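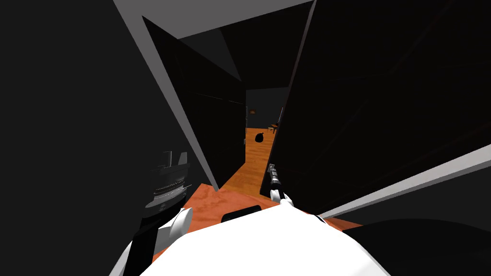
My dishwasher has been full of clean dishes since last night, and I've been walking past it all morning to write about robots. So you know where I stand on chores.

People keep asking me when they can buy the thing that does the housework. My aunt asks. The guy who cuts my hair asks, every single time. I used to say five years, because it sounds like an answer, but I've been saying it for longer than that now and he's started to notice.

My honest guess today is that we're close on some chores and nowhere on others, and the ones we're close on are never the ones you'd expect. Folding a towel? Pretty good, if the towel is already flat-ish and somebody put it on a table. Getting down the hall to the linen closet, opening the door, finding the shelf and putting the towel on it without knocking over the other towels? Oh boy.

I spent part of June hanging around the shop at Sternira, where they're training a two-armed machine to tidy up a house. Most of that house doesn't exist. It's a simulation, with wood floors and hallways and doors, and the robot gets to bang around in there all night without costing anyone a lamp. Neelam Lodhi, who runs the testing, showed me a batch of 462 practice runs of one chore: go down the hall, pick something up off the floor, bring it back. I thought that was the easy one! My nephew could do that at two.

She told me the picking up is usually fine. What goes wrong is everything before it. The robot cuts a corner too close and its elbow meets the door trim. Or it gets to the room facing a little bit the wrong way, and now the arm can't reach, and it has to shuffle back and try again. One run took 14 minutes. For a hallway.

Her coworker Nevzat Eren is more cheerful than I am. His point is that a slow robot is still a robot that did it, and if you're at work all day, who cares whether the floor got picked up in two minutes or 30? I think that's a good argument, and I've gone back and forth on it ever since. I'd take a slow machine. I would not take a slow machine that quits in the bathroom doorway and waits for me to come home and rescue it, and at the moment I think that's what I'd be buying.

Shops have it easier. At Aksoy they have an arm that moves parts from a bin to a tray, and it does it beautifully, because the bin is bolted down and so is the tray and so, pretty much, is everything else. You could tape off a square in my kitchen and make it just as nice for a robot, but then I couldn't cook in there. My house moves. Shoes turn up in new places. The cat is a whole separate problem.

So if you're shopping, buy the vacuum, skip the butler, and ask me again in a while. I'm going to go unload the dishwasher.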